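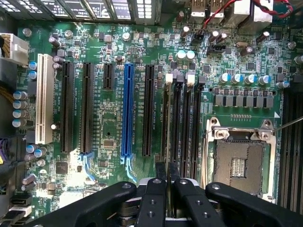 Teaching by Hand Deserves a Place on the Payroll
January 22, 2019

Electronics repair and assembly shops considering automation are generally offered two ways to teach a robot its work. A technician may hold the arm and guide it through the motion, or may steer it from a console while watching the work through a camera. Suppliers present both as simple. It is our view that both are skilled labor, and that shops should plan, pay and schedule for them as such.

The board work carried out at our Plumthorpe site illustrates the point. Seating a memory module looks like a single push. A trained technician in fact makes a series of small corrections, easing one end down, feeling for resistance, and stopping when the module does not sit square. Few technicians can put this into words, and written procedures usually leave it out. A demonstration can record it, provided that the person giving the demonstration knows the work and has been allowed enough time to do it properly.

During the first phase of the Vadolberg program, 590 demonstrations were collected by remote control. On review, 83 were set aside. Most of those had been recorded late in a shift by staff who had been asked to fit the task around their regular duties. The motions were hurried, and several contained a habit of pressing twice that no supervisor would accept at the bench. A robot trained on such recordings would have learned the habit along with the task.

Guiding the arm by hand has been proposed as the remedy. It has real merit for broad movements, such as carrying a part from a tray to a fixture. For close work among sockets and slots we consider it less suitable. The technician's own hand blocks the view, and the weight of the arm hides the light contact forces that matter most. Remote control keeps the hands clear, although the operator then depends on what the camera shows and may lose the sense of touch entirely. Shops should choose between the two methods task by task. The Gunawan review, which compared them across 14 assembly steps, reached much the same position.

Three changes would follow from treating demonstration as skilled work. Sessions should be limited in length and placed early in the shift. The technician should have the authority to reject a recording without giving a reason. Time spent teaching should be entered as production time, at the full rate for the grade.

The objection most often raised is cost. At Plorstead, managers estimated that dedicated sessions would add 10 percent to the labor budget for the trial. That figure should be weighed against the expense of discarding poor recordings and repeating them, which seldom appears in any estimate. We ask that it be included in the next round of proposals, due in April.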